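Stunitz Spirit Week Archive

A collection of student newspaper coverage of spirit week, rallies and homecoming games at Stunitz High School. The text was typed or scanned from the print edition and cleaned by hand. It is meant for student editors who need to look up old coverage, and for anyone working on the yearbook.

What's in it

The archive holds 304 articles from 14 school years. Each article is a plain text file in the folder for its school year. The file index.csv has one row per article.

Columns in index.csv

id: article number, never reused
year: school year, written as the fall year only
headline: as printed, including mistakes
byline: as printed, blank if there was none
event: rally, game, dance, parade, skit night or other
pages: print page or pages
source: typed or scanned

Articles that jump to a second page are stored as one file. The "continued on" lines were taken out. Pull quotes were dropped if the same words are in the article.

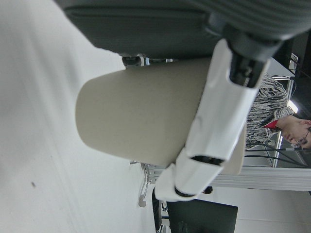
Charalambos Kokkinos

Known problems

Scanned articles from the first two years have bad line breaks, and hyphens at the end of a line were not always removed. Search for both "home-coming" and "homecoming" until this is fixed.

The rally moved from Friday to Thursday partway through the archive. Some previews still give the old day, and we left them as printed.

Scores in the game stories do not always match the scores in the sports section. The Zerklow game is the worst case, with three different final scores in one issue. Don't use this archive as a record of results.

In 10 articles the event is marked "other" when it should probably be "skit night." Corrections are welcome.

Names

Student names appear as they did in print. A former student can ask to have a name replaced with initials. Requests go to the newsroom, and the change is made in the next update. So far 20 files have been changed this way.

Updates

New articles are added each November, after the homecoming issue is out. To add one, copy the Stomow template, fill in every column and run check.py before sending it in. The script catches missing ids and misspelled event types but does not read the article text.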